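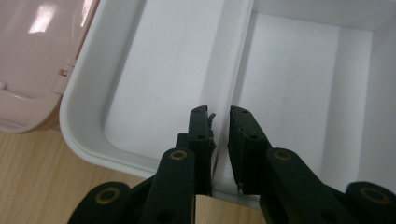

Divided boxes: my favorite cheap kitchen fix

I love a box with two sides! Tea bags on one side, sugar packets on the other, and the counter is suddenly calm again. Wash it in warm soapy water first, run a soft toothbrush down the creases by the divider, then let it air-dry with the lid open (overnight is best, trapped damp smells awful by April).

For baking soda smells, stir 2 spoonfuls into a bowl of warm water and soak the box for an hour. 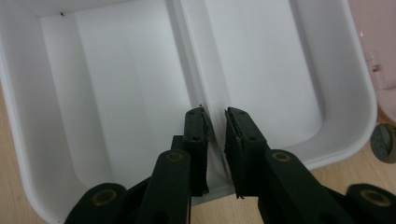

Can I keep cookies and crackers in the same box?
Better to split them up. Cookies give off moisture and the crackers go soft, even with a divider between them.

One more from reader Jonalyn Marquez in Somis: tuck a folded paper towel under dried fruit and swap it whenever you refill. Works great with raisins! 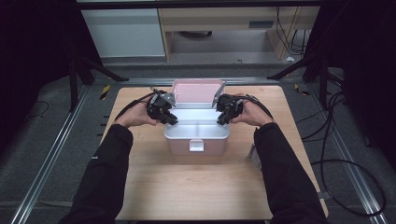 Flip-top box with a center divider, lid up.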